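Worden House Ground Floor Refresh
Progress report to the Heywood Fund, second period
13 January 2025

You asked for something shorter than last time. The August report ran to 20 pages, nine of them on paint, and we have taken the point.

Where the money is

Of the 400 hours of labor in the grant, 89 are left. Most of the overspend against plan went on the entrance hall walls, which were meant to take one coat over the old green and took three. The green is now gone. It went down fighting, and there is a patch inside the meter cupboard that we have agreed to leave as a memorial.

Materials are inside budget, chiefly because Nornix sent us the wrong door closers and then let us keep them at a discount. They fit two of the doors. The other doors close the way they always did, with a shoulder.

What is finished

The hall floor has been sealed and polished. Punance did the work over one long weekend and asked that we keep furniture off it for a week. We kept furniture off it for most of a week. The lobby walls are done, the shelf unit is in, and the noticeboard has been moved to the back corridor, where it can go on advertising a yoga class that ended in the spring.

What is not

Heating in the back office. The part is on order. We said this in August and it was true then as well.

Power sockets on the ground floor. The electrical survey recommended 2 more outlets in the hall and we put them off to pay for the third coat of paint. We would now like to reverse that decision, with the paint already on the wall. 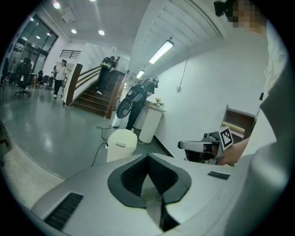

The stairs were the item your assessor worried about most, and they have given us the least trouble. The brown steps and the wooden handrail were kept, as agreed, and the joiner's bill came in under the estimate. Lighting on the slope above them is still the pair of long fluorescent fixtures, which we had priced for replacement and would prefer to leave for a later round. The hall itself has the flowers on the round white cabinet, so that box on your form can be ticked. It also has black cable lying across the new floor by the trash bin, and we offer that in support of the paragraph on sockets.

Request

Permission to move the unspent lighting money to the electrical line. The total does not change. If you can let us know before the next payment falls due, we can book the electrician while he is still answering our calls.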